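Home | Forums | Manipulation | Data collection | Search

Wrist camera only, or wrist plus overhead, for pushbutton picks?
Posted by a_derese, January, 9:40 am

Collecting teleoperated demonstrations for picking pushbutton switches out of a white plastic tray.
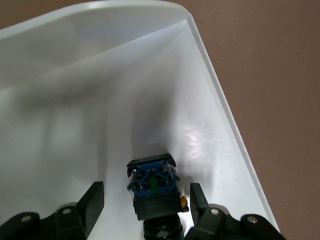
We have 1,000 episodes so far and I want to settle the camera question before starting the next batch. Grasp position is labeled at finger close. The policy does well on approach and poorly on yaw in the last few centimeters. My plan is to drop the overhead view and record wrist only at 60 Hz.

– Abenezer Derese

mullovetti replied:
I would look at the tray first. Glossy white plastic gives you glare on one side and a soft shadow on the other, and both move with the wrist. Ours learned to follow the shadow. We went to a matte gray liner and yaw error dropped with no other change.

dronlow27 replied:
Disagree. Deployment will have glossy trays, so the demonstrations should too. Vary the lamp position between episodes and leave the tray alone. A liner just moves the problem to the day you ship.

mullovetti replied:
Only if you have enough episodes to cover the lamp positions. 1,000 is thin for that.

woldegiorgis replied:
Keep the overhead stream. You can ignore it in training, but you can't record it later. Also, what is your rule for a bad start? With the fingers open on both sides of the part, small gaps, some operators close right away and some re-center first. Mixed habits there will look like yaw noise.

a_derese replied:
No rule at present. Operators choose. I will split the set by operator and check before touching the lighting. Overhead stays on for now.

dronlow27 replied:
Post the split when you have it. I still say no liner.

Last updated: January, 4:15 pm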